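Handling Trials: Frequently Asked Questions

These answers cover the shared rules for produce handling trials at the Ostano hall. They apply to staff, visiting teams and contractors. The current rules took effect in May.

Who has to follow these rules?

Anyone who runs an arm, resets a rack or edits a trial record. If you are only watching, you need the safety briefing and nothing else.

Do I need to be certified before I run a trial?

Yes. The Kerr course has 11 short units and a practical check. Your sign-off is good for 17 months. After that you repeat the practical check only.

What counts as a successful placement?

The item has to be released inside the target crate and stay there with the gripper clear of the rack. An item that lands on a rail or hangs over the side is scored as a miss, even if it falls in later. Do not nudge it.

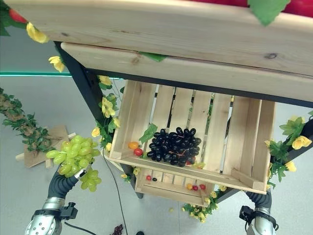

Bunched items have their own scoring rule, and most of the questions we get are about it. A bunch is one item for as long as it holds together on its stem. With the green grapes in the gripper, the smaller section dangling to one side belongs to the same item and is not scored separately. If a section comes off during the move, the trial is marked "partial" and both pieces are noted. The same goes for a single grape that ends up in a lower crate.

Can I pick up something that has dropped on the floor?

Not while the arms are enabled. Finish or stop the trial, press the hold button, wait for the amber light, then go in. Log the dropped item under "floor" before you move it. Dropped items go back into use after a wipe and a quick look for damage.

Can both arms work at the same crate?

Yes, if the plan you filed says so. Otherwise the second arm stays parked below the rail of the target crate until the first arm has let go and backed away.

May I change the decoration on the rack?

Leave it as you found it. Leaves and flowers are part of the approved layout, and moving them changes what the cameras can see. If a vine comes loose and gets in the way of an arm, stop and report it as a layout fault.

How do I log a trial that I stopped early?

Use the same form and choose "stopped by operator." Give the reason in one line. Stopped trials stay in the record. Of the 3,617 trials reviewed for the last edition of the rules, 400 had been left out of the first count for no reason other than a blank end time, so please fill that in.

Can I use records from Nernance or Studuvine sites?

You can read them, but do not merge them with ours. Studuvine scores each loose fruit on its own, and the totals will not match.

Who do I ask about a rule that isn't listed?

Fergus Haldane handles rule questions and exceptions. Exceptions must be in writing before the trial starts.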